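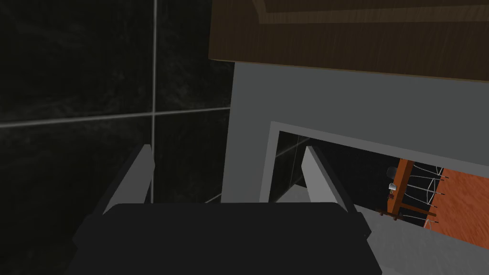
Adding a grasp check to your pick-and-place policy in a simulated kitchen

If you followed the first part of this series, you have a policy that drives the arm up to a cabinet, reaches for something, and closes the gripper. You may also have noticed that it is a bit of an optimist. It closes the fingers, assumes all went well, and carries on to the drop-off with nothing in its hand. Today we're going to fix that with a small grasp check that runs inside the control loop, using the wrist view and the finger readings together. It isn't a lot of code, but there are a few spots where it's easy to get turned around, so grab a coffee and take your time.

I'm using Griltar for the simulation and Ultuso for the policy side. Annapurna Kartha wrote the bridge between the two, and if yours is older than August, please update it before you start (I lost most of a morning to that one!).

What you need

A kitchen scene that loads and renders from the wrist camera
A trained policy that can at least reach the object, even if it misses a lot
The episode recorder from part one, turned on

Step 1. Record some episodes to look at

Run your policy with the recorder on and let it go for 28 episodes. Don't tune anything yet. Each episode is capped at 198 control steps, and the recorder saves the wrist view, the finger gap, and the commanded gripper state at every one of them. When it's done, open the viewer and scrub through a handful from start to finish. I know it's tempting to skip straight to the success rate, but you'll get a much better feel for the problem by watching.

Step 2. Find the frames that matter

In the viewer, filter for steps where the gripper command has just flipped to closed. You want to see the fingers and the object in the same view, with enough of the object showing that the perception model has something to work with. Tall packages are a good test here, because the top runs out of view and the model has to make do with the lower part.

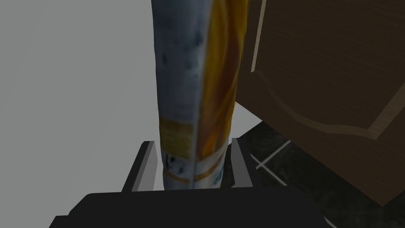
Wrist view with a tall package between the fingers, near its lower end.

Mark each of these frames as held, not held, or unsure. Please do use unsure! Ermira Atanasov labeled a batch for me with only the first two choices, and we ended up arguing over the same frames again and again. A still view can show the package sitting between the fingers without telling you whether there's any real grip on it, and that's exactly why we bring in the finger readings next.

Step 3. Combine the view with the finger gap

The finger gap by itself is nearly a good enough signal. If the fingers close all the way, there's nothing between them. The trouble comes when they stop early for some other reason, like bumping a door panel or the edge of a shelf. So the check asks for 2 things at once: the gap has settled at something wider than fully closed, and the perception model sees an object in the region between the fingers.

In the config file, set these:

grasp_check.enabled: true
grasp_check.use_gap: true
grasp_check.use_wrist_view: true
grasp_check.settle_steps: 8

The last line tells the check to wait for eight steps of steady gap before it makes up its mind. Shorter than that and I was getting answers while the fingers were still moving. If your controller runs at a different rate from mine you'll want to play with this number a little.

Step 4. Check again after a small lift

Once the check says held, have the planner raise the gripper a short way straight up, pause, and run the same check a second time. An object that was only standing between the fingers will stay behind, and the gap will usually give it away. Keep the lift small — you're still close to the cabinet, and a big move can catch the package on the door molding. When you replay the episode, compare the wrist view before and after the lift against the gap plot, and go by both of them together.

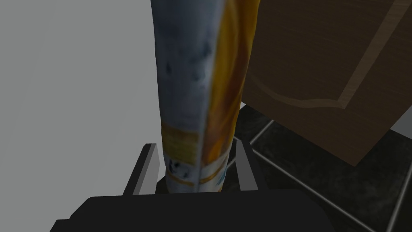 Step 5. Decide what happens on a miss

This part is up to you, and it depends on how patient you are. My setup opens the fingers, backs off along the same path it came in on, and asks the policy for a fresh approach. After a second miss it ends the episode and writes a failure tag, so I can find it later. Bindu Hegde prefers to shift the approach sideways a touch before trying again, and I have to admit her version recovers more nicely on narrow items.

Whichever you choose, reset the settle counter when the fingers open. If you forget, the old count carries over and the next check passes right away.

Step 6. Run the same episodes again

Use the same seeds as in step 1 and put the two sets of logs side by side. Look first at the episodes where the check said held and the drop-off still failed, then at the ones you marked unsure.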